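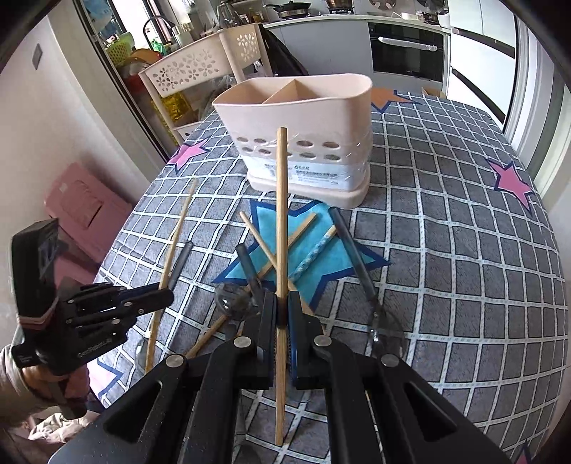 Cahier d'atelier, mars, un mardi, 21 h et des poussières

Tâche du jour : ranger des baguettes et des stylos dans un porte-couverts à deux compartiments. Un enfant de quatre ans fait ça en mâchant autre chose. Nous, il nous faut deux pinces, une table de cuisine et toute la soirée.

Pince droite, celle à deux doigts (bras version Bimmont, les grands évidements). La baguette se tient bien quand on la prend verticale, doigts vers le haut. Le patin nervuré du doigt droit fait presque tout le travail, l'autre doigt se contente d'être là. J'avais dessiné deux patins identiques, je n'en ai imprimé qu'un de correct. À refaire avant de tirer la moindre conclusion sur la symétrie de l'effort.

Pince gauche, la main articulée noire. Tenue par la poignée elle fatigue le poignet au bout de 15 minutes, et je suis généreux. Le bloc est trop haut, tout le poids part vers l'arrière. Les segments se referment dans le bon ordre tant qu'on n'est pas pressé. Quand on est pressé, le dernier se referme d'abord et pousse le stylo de l'autre côté de la table. Noté 7 fois ce soir, après j'ai arrêté de noter.

Masse de l'ensemble droit, rivets compris : 318 g. L'objectif écrit en page de garde était nettement plus bas et je propose qu'on arrache la page de garde.

Rivets : ceux des bras n'ont pas bougé. Un peu de jeu sur l'articulation du doigt gauche, côté goupille. Ne PAS remettre de frein-filet sur le plastique, on a déjà donné, la pièce précédente est en deux morceaux dans la boîte Warndale avec les autres souvenirs.

Objets, par ordre croissant de mauvaise volonté :
- baguettes en bois : dociles, sauf à plat sur la nappe, où elles roulent juste ce qu'il faut
- crayon fin à motif bleu et blanc : passe, mais il faut le prendre vers le milieu
- marqueur gris : trop gros pour l'ouverture actuelle si on arrive de biais
- le long stylo gris foncé : glisse dans les patins. Essayer la gaine Teson, s'il en reste

La nappe à étoiles reste pour l'instant. Le quadrillage blanc est commode pour remettre les objets au même endroit, et la grosse étoile bleue sert de zone de dépôt officielle. J'ai écrit « départ : étoile bleue » dans le protocole, je l'assume. Les roses servent de zones de repos pour les pinces.

Porte-couverts : film plastique encore autour, étiquette encore devant. Je l'enlèverai quand on sera sûrs de la cote entre les compartiments et qu'on n'aura plus envie de le rendre au magasin. Le film accroche un peu le bout des baguettes à l'entrée, donc les ratés de ce soir sont à prendre avec des pincettes (pardon).

Script d'étalonnage Kapoor : il demande toujours de fermer à fond avant d'ouvrir. Sur la main gauche ça coince une fois sur deux. Contournement : ouvrir d'abord, mentir au script, continuer.

À faire
- réimprimer le patin gauche, mêmes nervures, 7 mm de large
- raccourcir la poignée de la main articulée, ou trouver quelqu'un avec plus de poignet
- refaire la série stylos sans le film
- libérer la table avant le petit déjeuner, demande ferme de la maison
- racheter des baguettes, on est censés manger avec celles-ci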